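Bag night, again

Quick one this month, I'm writing between loads.

We did the spring cupboard sort back in March and swore we would keep on top of the bags. We did not. The drawer under the sink at Ursu Street stopped closing sometime in summer, and then the hall closet filled up, and now it's the living room's turn. So — bag night, 4 November 2025, everything out where we can see it.

How we're doing it this time:

Everything gets unpacked first. Food to the kitchen, cleaning stuff to the shelf by the washer, the rest stays on the floor until it has a home. No putting things "just for now" on the sofa. The sofa is how it went wrong last year.

Then the bags themselves. Clear ones in one heap, black trash bags in another, carriers in a third. Shake them out. Anything with a hole or a sticky bottom goes. The clear ones are the worst — they puff up and take over, you think you have a mountain and it's mostly air. Press flat from the closed end, fold in thirds the long way, then roll. Rubber band. Done.

Black bags we keep fewer of than you'd think. One roll open, one spare. The loose ones get used first, so put them on top, not behind the bucket. (I looked behind the bucket. Never again.)

Big printed packs, the multi-roll and bulk kind: keep the outer wrap on untill you need what's inside. It stacks better and the dust stays off. Once it's open, don't save the wrap. It's never the right size for anything and it crackles all night if there's a draft.

For storage, the Edalport boxes from the Haltemham store are fine, the medium ones. Lids are so-so. I tried the tall Madham one and the rolls just sink to the bottom and you can't get a hand in. Took it back.

Last year Fatemeh Jalali kept a tally for the newsletter and got to 828 bags across all our households, which was embarassing enough that I'm asking for it again. Send me your number by the end of the month. A guess is fine if you lose count. My own was 116 last time and I'm hoping for less, no promises.

Also still wanted — ideas for the awkward in-between ones, too small for the trash can, too thin to carry anything. I've been lining the bathroom basket with them but there's a limit.

Swap table as usual, bring your rolled ones, take what you need. Rubber bands very welcome, we're out.

More next time, kettle's on.

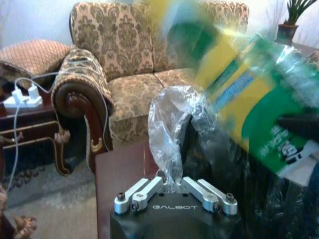
Fatemeh Jalali wrote back that she quit rolling months ago and stuffs hers into an empty tissue box, pulling them out one at a time. Holds plenty, she says, and the rubber bands can go to someone else.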